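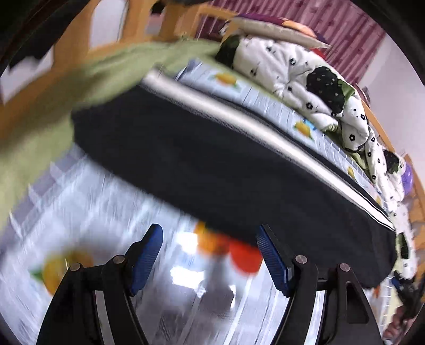
*Dark garment with a white stripe*

**From:** Revathi Iyengar, Office of the Bivley Distillers' Register
**To:** members-list
**Subject:** Re: Cask-finished gin, sample bottles and the blind flight order

Dear members,

Thank you to Teun Van Hecke for the message quoted below, and to those who wrote to the office separately on the same subject. I have left his text in full so that members who joined the list after the entry notice went out can follow the points in order. Replies are set out under each one.

> **From:** Teun Van Hecke
> **To:** members-list
> **Subject:** Cask-finished gin, sample bottles and the blind flight order
>
> Dear all,
>
> I write on behalf of Trara, having now read the entry notice for the October judging from start to finish. There are several matters I would ask the office to clarify before we commit our stock.
>
> First, the notice says that a gin "rested in wood" is to be entered under Aged and Finished Spirits. Our cask-finished gin was placed in the Gin category last year and received its comments there. The comments were fair and we made changes in response to them. If it is now to be tasted beside brandies and malt spirits, I do not see how the panel will compare like with like, or how we are to read this year's notes against the last set.
>
> Second, the notice asks for two bottles of each entry at full retail size. For a producer of our scale this is a real cost, particularly on a limited release. Would the office accept smaller bottles filled from the same batch?
>
> Third, I should like to know how the flight order is drawn up. The notice says only that it is "set by the office." I make no complaint of last year's arrangement, but a light, citrus-led gin poured after a navy-strength one is at a disadvantage, and members are entitled to know how that is avoided.
>
> Finally, the Stitent form will not accept a strength with a decimal place. Ours is bottled at a strength that has one.
>
> With regards,
> Teun Van Hecke

**Category placement**

The wording in the entry notice was broader than intended, and the office accepts that it could be read as Mr. Van Hecke has read it. The text was carried over from the notice for whiskey and brandy, where any contact with wood settles the question. Gin needs a different test.

The position for this judging is as follows. A gin which has spent time in wood, and in which juniper remains the main flavor, is to be entered under Gin, and will be tasted in a separate flight within that category. A juniper-flavored spirit in which the wood has become the leading character is to be entered under Aged and Finished Spirits. The producer makes the first decision. If the lead judge believes that an entry has been placed wrongly, it will be moved before scoring, and the producer will be told of the move when the notes are sent out.

Cadi Foulkes, who is lead judge for Gin, has read this wording and is content to work with it. She has asked me to add that producers should not be guided by color alone. A pale spirit may carry a good deal of oak, and a deep one may carry very little, depending on the history of the cask. The tasting notes submitted with the entry are not shown to the panel, but they are read by the office when it checks placement, so a few plain words on the cask, its former contents and the length of the rest would be helpful.

Sloe gin and other sweetened fruit gins are unaffected. They remain under Liqueurs, as before.

**Size of sample bottles**

The office is not able to accept part-size bottles in place of retail stock where a retail bottle exists. The purpose of the rule is to ensure that what the panel tastes is what a customer can buy, with the same closure, the same fill and the same time in glass. Samples drawn straight from a tank or cask have given rise to disputes in other seasons, and the rule was tightened on the advice of the judges themselves.

There is, however, some room in the matter of quantity. Where a release is limited, a producer may apply to send a single retail bottle, on the understanding that there will be no reserve if it arrives broken, or if the panel asks to taste again. Applications should be made through the notes field on the entry form, stating the size of the release. Bandara has already applied on this basis and has been granted the exception, and Trara may do the same.

Products sold only in a smaller format, such as a half bottle or a gift size, may be entered in that format. Please do not rebottle them.
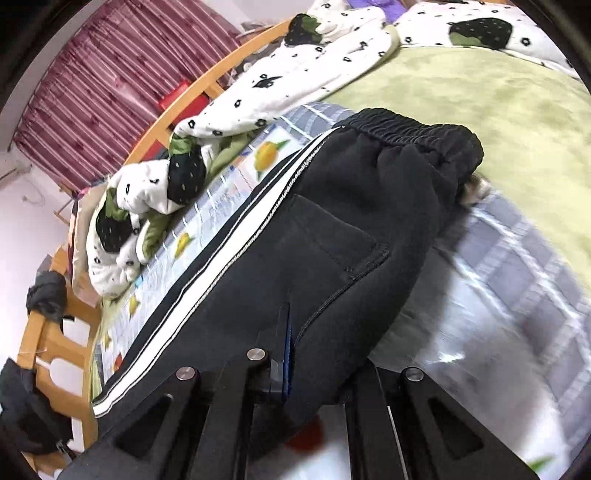 ### Judging procedure

**How the flight order is set**

Mr. Van Hecke is right that the notice says too little on this point. The following is the procedure that has been used in the past and will be used again.

When entries close, the office removes producer names and assigns each entry a code. The coded list is sorted by category, then by style within the category, then by strength, from lowest to highest. Sweetened products are placed after dry ones. Heavily spiced or smoked products are placed last in their flight, whatever their strength. Within a group of similar strength, the order is drawn by lot. Wubit Adugna carries out the draw and keeps the key that matches codes to producers. The judges do not see the key until all scores have been signed and handed in.

The Gin category presently holds 26 entries. It will be divided into flights, with a rest between them, and four judges will sit for the whole of the category. No judge with a financial interest in an entry may score the flight in which it appears. Any judge who recognizes a product with certainty is expected to tell the lead judge in private and to withdraw from scoring that glass.

Each judge scores alone and in silence before any discussion. Where scores for a glass differ widely, the lead judge may call for a second pour, presented under a new code in a later flight. The second set of scores then stands. Producers are not told whether their entry was poured again, and the office would ask members not to inquire.

**Glassware, water and dilution**

Spirits are nosed and tasted first at bottle strength, and then with still water added by the judge. Tonic is not used at any stage in the Gin category. The office is aware that many customers will only ever meet these gins in a mixed drink, and a proposal for a separate mixed-serve class was received from Rokeya Ranasinghe in the spring. It was considered with care. It would need its own panel, its own rules on the choice of mixer, and further preparation space at the Bivley hall, and it could not be arranged properly in the time left. It will be taken up again when the rules are next reviewed, and members with views on it are invited to write to the office under that heading so that the correspondence can be kept together.

**The Stitent entry form**

The fault with decimal strengths has been confirmed. The form accepts a comma but not a point. Until it is corrected, please enter the whole number and give the exact strength in the notes field. Ms. Adugna will amend the record by hand, and you will receive a revised confirmation by email. Entries will not be treated as late or incomplete on account of this fault.

Members who have already submitted a rounded figure should write to the office with the correct one. The strength on the record must match the strength on the label. A difference between the two will hold up an entry at check-in, and we would prefer to settle such matters before the bottles arrive.

**Delivery**

Bottles should be addressed to the office and not to the hall, where there is no secure room until the morning of the judging. Print the confirmation sheet and place it inside the carton, folded so that the entry number can be read when the carton is opened. Do not attach anything to the bottles. The office will remove or cover swing tags, ribbons and neck cards before pouring, and cannot undertake to return them.

Cartons may be left at the side entrance between 9 a.m. and 4 p.m. Someone over the legal drinking age will sign for them. Carriers who arrive outside those hours will be turned away, and the cost of a second delivery falls to the sender.

Unopened reserve bottles may be collected from the office after results have been issued. Please state on the form whether you wish to collect. Bottles for which no instruction is given will be kept for the trade tasting and poured there under the producer's name.

A corrected entry notice will be sent to this list shortly and will replace the earlier one in full. Entries already made under the earlier wording remain valid, and any member wishing to change category as a result of this message may do so without charge until entries close.

Questions on placement should be sent to me. Questions on codes, confirmations or delivery should be sent to Ms. Adugna. Please do not write to the judges directly on either subject.

Yours faithfully,

Revathi Iyengar
Office of the Bivley Distillers' Register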